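A visit to the Veltell open day

I had been meaning to get over to Veltell for ages, and when Samira Saab forwarded me the invitation for 17th February I said yes before I had even looked at the trains (two changes, and a very nice bacon roll at the second). Leszek Gajewski met us at the door with badges and coffee, and we were upstairs in the demonstration room by half past ten.

The thing everyone had come for was Karam, their robot cell for taking old office computers apart and putting usable ones back together. They sell it as a kit – arm, gripper, bench and a year of support – and you can also rent it by the month, which I suspect is what most small refurbishers like us would do. Leen Bataineh talked us through it and was very patient with my questions, of which there were rather a lot!

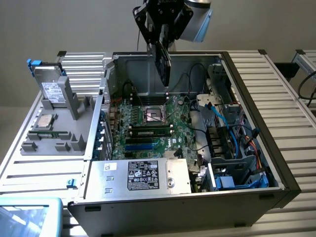 Karam at work over a Dell tower, with the processor, a memory module and the hard drive set out on the parts tray.

What I liked best was the tray. Our own benches are a muddle of saucers and old margarine tubs, and I came away quite envious of a proper place for each part. Leen told us the tray can be ordered in different layouts, although you wait 3 weeks for a new one, and Samira wrote that down with a frown.

On prices, the rental is 2,844 a quarter with training and 2,873 if you want the evening helpline as well, so I can't imagine anybody leaving the helpline out. Alfredo Macaraeg, who was visiting from Widach, wanted to know about laptops. Those are not on offer yet – Leszek hopes to have something to show in April, and he was careful not to promise more than that.

Lunch was soup and very good bread. Samira and I have asked for a month's trial, and Leszek is sending the forms over next week.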